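Cuvarow Project Board Kit

Business school and management course edition, from Fumwood

Product code: Cuvarow 45
For groups of: 2 to 6
Supplied: flat, in one carton

Most of what is sold to management schools under the name of teamwork is a day out with a certificate at the end. We have sold a fair bit of it ourselves. The Cuvarow kit is a duller thing: a set of boards, cards and log sheets for student groups who are running a real project for a real client and need to know who has promised what.

It will not teach anyone to lead. We say so early because the last version of this page, written by an agency, claimed that it would, and a course office quite rightly asked us for the evidence. We had none. What the kit does is keep a written record of decisions, in a form that a tutor can read in a few minutes and a student can't easily tidy up afterwards.

What is in the carton

Two folding boards, matt white, one for tasks and one for money
61 task cards, numbered
54 weekly log sheets, in carbonless pairs
Client brief form, one page
Tutor notes, stapled

The tutor notes are short. If you were hoping for a facilitator's manual with a model of learning drawn as a wheel, the Dvorak pack has one and we can supply that too, at a good deal more money. Some tutors swear by it. We have yet to meet a student who read past the wheel.

How groups use it

Each member signs for task cards at the start of the week and hands them back at the end, done or not done. There is no third column. Early buyers asked for one marked "in progress" and we tried it, and nearly every card ended up there by the second meeting. The log sheet goes to the tutor, the copy stays with the group.

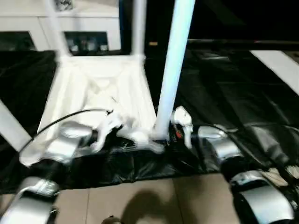
The money board causes more argument than the task board, and we'd suggest leaving it folded until the client has agreed a budget in writing. Groups with no budget can ignore it altogether. We know that means paying for a board you may never open. A single-board version is on the list for June, though we have missed dates before and would not plan a course around it.

Does it work with software?

Up to a point. Log sheets can be scanned and filed in whatever system your school uses. There is a Prukel template on our downloads page which copies the card layout on screen, and it is free. If your students already keep a shared plan and keep it honestly, you probably don't need to buy anything from us.

What it won't fix

A client who stops answering emails. A group where one person does the work and signs the other cards as a favour. A project that was too small to begin with. The kit may show these problems sooner, but the tutor still has to deal with them.

Care and refills

Wipe the boards with a dry cloth. Dry-wipe pens only; permanent ink does not come off, whatever you read on the forums. Refill packs hold 45 log sheets and fit all versions of the kit. Cards are sold as full sets, not singly.

Returns

Unopened kits can come back for a full refund. Opened kits can come back if the cards are all there, less the cost of any log sheets used. Orders placed on a Sunday are packed with Monday's.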